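Tuesday, late

I have finally given in and gone to war with the mosquitoes. It's a very small war and mostly it takes place on and above the long wooden table in the back room, but I feel better for having started. Last night I was awake at four with one of them singing in my ear, and I lay there thinking about the cottage at Otia, where we used to sleep with the windows wide open and wake up looking like we had the measles, and how none of us minded a bit. I mind now. I suppose that's age.

So this morning, before the heat got going, I walked down to Ackermann and bought one of those little plug-in heaters and a refill to go with it. I meant to get only that and came home with two spools of thread, a dish brush and a bag of apricots as well, which is how it always goes with me in that shop. I asked the girl at the counter whether the bottle would last the summer and she said 200 hours or so, maybe more if I didn't leave it on all day, and then she looked at my arms and said maybe I should leave it on all day. She was very sweet about it.

I cleared the table when I got back, or cleared it as much as I ever do. All the mending went into the basket under the stairs, the letters from Skurnmont went into the drawer (I will answer them this week, I will, I will), and I gave the wood a wipe with a damp cloth. I do love that table. It was far too big for the apartment and it's a little too big for this house, but when the light comes across it in the morning it goes the color of honey and I forgive it everything.

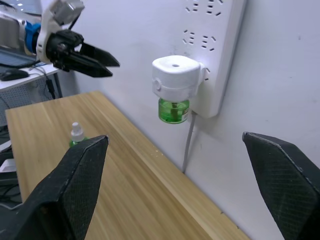 The heater is in the power strip on the wall, in the bottom socket, and the refill with the green stuff in it is still standing on the table, because I got as far as reading the leaflet and then the phone rang. By the time I'd hung up, the apricots needed seeing to, and then it was lunch. The heater has its own green bottle screwed in already, so this one's the spare, and I must remember to put it away before bed. There are crumbs at the back of the table too, so my damp cloth didn't do as thorough a job as I gave it credit for, and that wall could use a wash as well, now that I've had a proper look at it — smudges I'd swear weren't there in February. One thing at a time.

I made jam in the afternoon, four jars and a bit left over in a saucer, which I ate standing up with a spoon. It came out a little runny. I'll have it on toast tomorrow and not complain.

It's nearly eleven now and I can hear one whining by the lamp as I write this. Going to see to the heater.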